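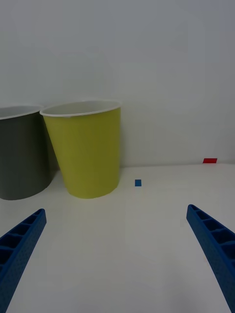 Why are bridges full of triangles?

Next time you cross a railway bridge, look at the metal bars along its sides. You will often find that they make a row of triangles. The people who design bridges have used this pattern for a very long time.

Squares can be squashed

Take four lolly sticks and pin them together at the corners to make a square. Push gently on one corner. The square leans over and turns into a diamond shape. None of the sticks has bent or snapped, but the shape has changed.

Now pin three sticks together to make a triangle and push again. It stays the same shape. The only way to change a triangle is to bend, stretch or break one of its sides.

Pushing and pulling

When a train goes over a bridge, its weight presses down. The bars share out that weight. Some bars get squeezed, and engineers call this compression. Other bars get pulled, and this is called tension. A frame made of bars joined in triangles is called a truss.

The bridge at Markcombe

The old footbridge at Markcombe is a truss bridge. It is 133 metres long and has 793 steel bars. The longest bars are in the bottom row, where the pull is strongest in the middle of the bridge. It was repainted in June, and the painters had to reach every bar.

Try it yourself

You will need dry spaghetti, mini marshmallows and some coins.

Build a row of squares, using marshmallows for the corners. Rest it across a gap between two books and add coins one at a time until it sags. Then add a piece of spaghetti from corner to corner across each square and try the coins again. Write down how many each bridge held.

Words to know

Truss: a frame made of bars joined in triangles.
Compression: a squeezing force.
Tension: a pulling force.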